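# Chapter 9: Breaking Ties

*Text revised October 6, 2020. Section numbers follow the previous printing; the worked problems do not.*

Chapter 8 left you with a finished table. Every match had been played, every scorecard had come in (eventually), and the points had been added up by somebody with a calculator and a second somebody without one. You may have supposed that the competition was over. For a good many leagues this is where it starts.

A points system is a blunt tool. In a small soccer league that gives three points for a win and one for a draw, the possible totals are few and the teams tend to pile up on the same ones. Two clubs finish level at the top, or three finish level across the promotion line, and the rulebook is taken down from the shelf. What the rulebook says at that moment is the subject of this chapter. What it ought to have said is the subject of most of the letters that follow.

By the end of the chapter you should be able to do the following:

- write a tie-break procedure that gives a result in every case
- work a three-way tie by hand, both ways, and say which way your rule calls for
- explain the difference between goal difference and goal average to a club president who has just lost on one of them
- recognize a rule that can be gamed in the last week of the season

You will need a pencil. The arithmetic is not hard, but it is easy to do in the wrong order, and the order is the whole thing.

## 9.1 The Grurnton case

The Grurnton district league ran for years with a single sentence on ties: "Teams level on points shall be separated by results between them." It is a good-looking sentence. It is short, it sounds fair, and it fit on the back of the fixture card.

In the 2000 season three clubs finished level at the top. They were Nadano, Mulligan and the Grurnton town side, and each had played the others once that year, the second round of matches having been dropped for lack of fields. The results between them were these:

| Match | Score |
|---|---|
| Nadano v. Mulligan | 4-0 |
| Mulligan v. Grurnton | 1-0 |
| Grurnton v. Nadano | 1-0 |

Each club had beaten one of the others and lost to one of the others. "Results between them" had now been applied, with full rigor, and had produced a circle. The league's position was that Nadano had the best of it, on the strength of the four goals. Mulligan's position was that goals were not mentioned. Grurnton's position was that it owned the trophy cabinet.

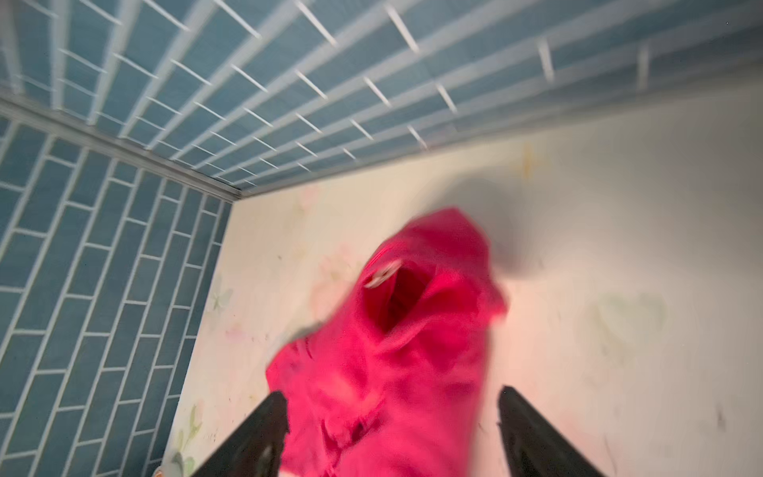
*Figure 9.1. Bright pink fabric with a small white button or snap near the top.*

The dispute was still going the following June, when the annual meeting opened with the minutes of the previous annual meeting, which nobody could agree on either. We will come back to Grurnton several times. It is the rare case in which every mistake was made in one place, and it saves on travel.

Look again at the rule. It names a principle (matches among the tied teams should count for more than matches against everyone else) and stops. It does not say whether those matches are to be compared on wins, points or goals. It does not say what to do when the comparison comes out even. A tie-break procedure has to be a list, with an order, and with something at the bottom that cannot itself end level.

## 9.2 The mini-table

The usual repair is to build a **mini-table**: a small league table using only the matches among the tied teams. For the Grurnton three it looks like this.

| Team | Won | Lost | For | Against | Difference | Points |
|---|---|---|---|---|---|---|
| Nadano | 1 | 1 | 4 | 1 | +3 | 3 |
| Grurnton | 1 | 1 | 1 | 1 | 0 | 3 |
| Mulligan | 1 | 1 | 1 | 4 | -3 | 3 |

Points do not help. Goal difference does, and it gives Nadano first, Grurnton second, Mulligan third. Most students stop at this point and put down the pencil.

Pick it up again. Once Nadano has been placed first, the tie is no longer a tie among three. It is a tie between two, Grurnton and Mulligan. Do we read second and third straight off the mini-table? Or do we go back to the top of the procedure with the two teams that are left and start over?

If we read straight on, Grurnton is second. If we start over, the only match that matters is Mulligan's 1-0 win over Grurnton, and Mulligan is second. Same season, same goals, same rule as far as anyone had written it down, and two different clubs entitled to the second promotion place.

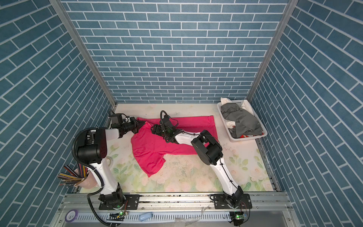
These two readings are known as **continue** and **restart**, and a competent rulebook picks one by name. Neither is more correct. Restart honors the head-to-head principle to the end and can be defended on those grounds at any volume. Continue is quicker, and it has the advantage that a supporter looking at the printed mini-table can see where her team finished without a lesson. The thing to avoid is silence, which in practice means that each club chooses the reading it prefers and discovers that it has always held that view.

Here is a plain version of the rule, with restart written in. Notice how dull it is.

> 1. Teams level on points are compared on points in the matches among them.
> 2. If still level, they are compared on goal difference in those matches.
> 3. If a step separates one or more teams, any teams still level go back to step 1, using only the matches among themselves.
> 4. If steps 1 and 2 separate no team, the teams are compared on goal difference in all league matches.
> 5. If still level, they are compared on goals scored in all league matches.
> 6. If still level, lots are drawn.

Dull is what you want. A rule that reads well aloud has usually left something out.

## 9.3 Difference and average

Step 4 above uses **goal difference**, goals scored minus goals conceded. Older rulebooks often use **goal average**, goals scored divided by goals conceded, and you will still meet it in leagues that photocopied their constitution from an older league.

The two do not agree. Suppose one team has scored 27 and conceded 9. Its difference is +18 and its average is 3.00. A second team has scored 40 and conceded 18. Its difference is +22 and its average is 2.22. Under difference the second team goes up. Under average the first does, and the first team's manager will tell you that this rewards sound defending.

He is right, as far as it goes. Division makes each goal conceded expensive for a team that concedes few, so average leans toward the careful. It also has a party trick: a team that concedes nothing has an average that cannot be worked out at all. This is unlikely over a full season. It is quite likely in a weekend tournament, where a side may play only three matches, and a tournament director who has promised an average to two decimal places will find the calculator unhelpful.
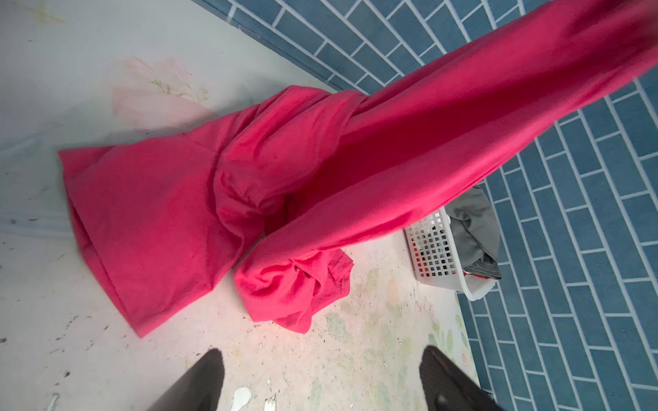
*Figure 9.2. Hot-pink cloth, part lifted and part resting, with a stitched hem.*

There is a second objection to both measures, which is that they count every goal the same. The ninth goal against a side that has lost its goalkeeper and its interest is worth exactly as much as the winner in a close match. Some leagues cap the margin that counts from any one game. If yours does, say whether the cap applies in the mini-table too. (The answer can be yes or no. It cannot be "we'll see.")

## 9.4 Ratings and other imported machinery

In the years after the dispute Grurnton went shopping for something more scientific and came home with Hindex. This was a strength rating worked out from every result in the season, adjusted for the quality of the opposition, and expressed as a number with several digits in it. The description took up a good part of the new handbook. The formula is given in full on page 258, for readers who like that kind of thing.

As a rating, Hindex was respectable. As a tie-break, it had a problem that had little to do with the mathematics. A club going into its last match could not work out what it needed. Under goal difference a captain can be told at halftime that two more will do it. Under Hindex she had to be told that two more might do it, depending on how a pair of mid-table sides were getting on across town, and on whether they had been any good in the first place.

So we add a test to the ones you met in Chapter 8. A tie-break should be *knowable from the sideline*. If the people playing cannot work it out, they cannot play for it, and the final day turns into a wait for the mail.
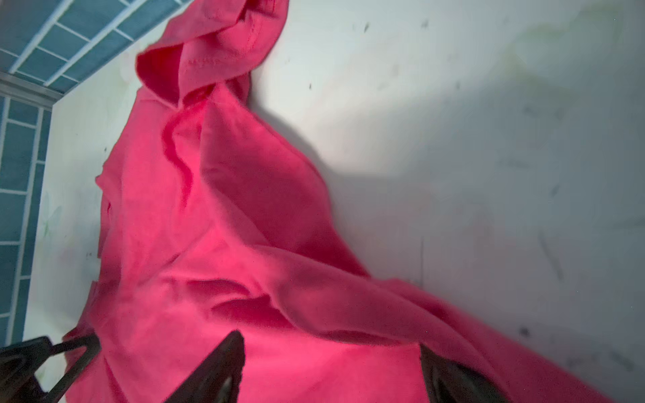 One reader of the draft chapter objected to this test, writing that being knowable is exactly what makes a tie-break easy to abuse: "Tell two teams that a 1-1 draw puts both of them through and you will get a 1-1 draw, and very little of it will be worth watching." The same reader would keep the rating and hide the running totals until the season was over.

The objection is a fair one and Section 9.6 takes it up at length. For now we note only that hiding a number from clubs has been tried, and that at least one player on every team turns out to own a spreadsheet. Playing the last round of matches at the same hour does more good and costs nothing except an argument over fields.

## Before you go on

Work these before reading Section 9.5. Use the Grurnton results from the table in 9.1 unless told otherwise.

1. Change Nadano's win over Mulligan from 4-0 to 1-0. Show that the mini-table now separates no one, and say which step of the rule in 9.2 comes into play.
2. Keep the score at 4-0, but suppose Mulligan beat Grurnton 5-0. Who finishes first? Does it matter whether your rule says continue or restart?
3. Rewrite the original Grurnton sentence so that it gives a result in every case, using as few added words as you can. Then trade with a classmate and try to break each other's version.
4. Find the tie-break rule for a league you play in or follow. If it does not mention ties of three or more, write to the secretary. Be polite, and do it before the last week of the season.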